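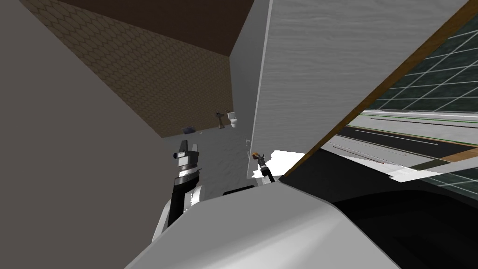 brown wallpaper and the toilet

Musty smell in small bathroom, wont go away
Posted by Duyên Lục

Rented since March. No window, fan is weak. Bleached everything twice, smell is back by morning. Paid 10 bucks for some Mirnaro gel thing - useless. Landlord says live with it. Ideas? 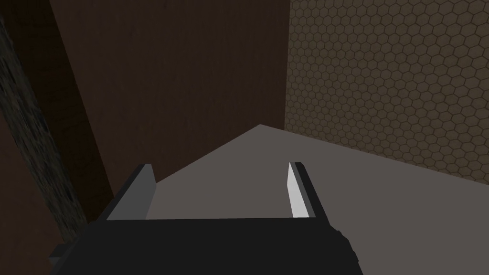 gray surface, close up

Ute Stöcker
Hold one square of toilet paper to the fan. Doesn't stick? Clean the grille, then the duct. Mine was packed with lint. Also leave the door open after showers, and wash the bath mat hot.

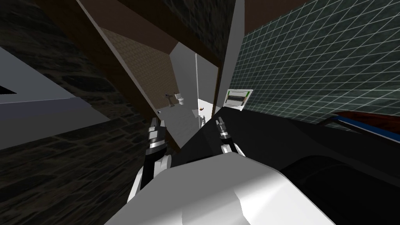 If that does nothing, get a cheap humidity meter. I had 88 percent at 7 am, 51 after the fan got fixed. Show the landlord teh numbers, in writing.

Ilse Ostermann
candles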